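Rodel Saludo has been up since five, he says, answering backers. His pocket scanner, the Grivura, passed its funding goal in August and he still packs every order himself.

"People think it's a big firm. It's me and 2 mates in Lenihan," he says. First run is 2,000 units, at 70 pounds each.
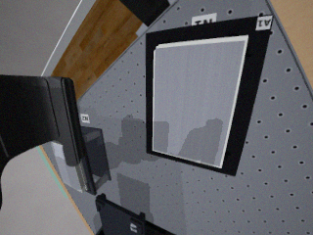
Battery was the sore point. Early testers got 3 hours out of it, not great. "We changed the cell, changed the charger, then teh case didnt shut." Fixed now, apparently.

Next up, a phone app. Booker Halvorsen is writing it. "He wants it out by spring. I said summer." No price yet.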